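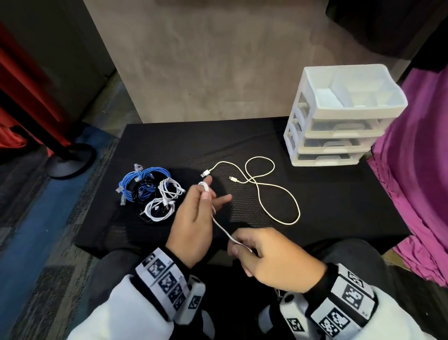
Sorting the cable pile – how do you coil the thin USB ones?

tulside_terri
2023-11-20
Okay, I finally pulled every loose cable out of the hall closet and dumped them on the table next to one of those plastic drawer towers (three drawers, little compartments on top). My plan is charging cables in the top drawer, network stuff in the middle, everything else in the bottom. The blue Ethernet is easy, it practically coils itself. What's making me crazy are the white USB cables! I wind one up, put it down, and it springs open into a figure eight. Do I need ties on all of them? Is there a trick?

foron47
Stop winding them around your fingers. That puts a twist in on every turn and the cable wants to get rid of it. Over-under is the way to go: one loop normal, next loop flipped under, repeat. It feels dumb for the first 20 tries and then your hands just do it.

PachecoPat
Over-under is great for a long mic cable. For a three-foot phone cord it's overkill, sorry. I make a loop about the width of my palm, pinch it, keep laying more loops on top and put a velcro tie on. Done.

foron47
And then you open the drawer in January and it's spaghetti.

PachecoPat
Mine isn't spaghetti, I have ties on them. That was the whole point of the ties.

tulside_terri
Ha, okay you two. I tried the palm-sized loops on a couple and they do hold better than the tiny tight ones I was making. Still a bit springy when I let go.

Sheldon Chan
If it's springy, it has probably been stored kinked for years. Lay it out straight overnight and coil it the next day. Also, figure eights aren't a failure. I store mine that way on purpose – they pull out with no knots.

PachecoPat
Agree with Sheldon on the figure eights. They do take up more of the drawer though.

poltcombe_attic
Can I ask the rude question? How many of these do you need? My mother-in-law, Thérèse Kowalchuk, kept a whole suitcase of them and we used two. I'd pick out the USB-C ones, keep one spare of each other kind and take the rest to e-waste.

tulside_terri
Not rude, but I'm scared of tossing the one that turns out to belong to something. There's a coiled black one in the pile and I have no idea what it goes to.

poltcombe_attic
Put it in a bag with the date on it. If you haven't gone looking for it in a year, out it goes.

foron47
Don't toss the Ethernet whatever you do. Check the little clips on the plugs first, and if they still click in, it's a keeper.

tulside_terri
Will check the clips. Going to buy a roll of velcro tomorrow and do the white ones again. Anybody know if the cut-to-length kind is okay, or should I get the ones with the slot?

PachecoPat
Slot. They stay on the cable when you undo them.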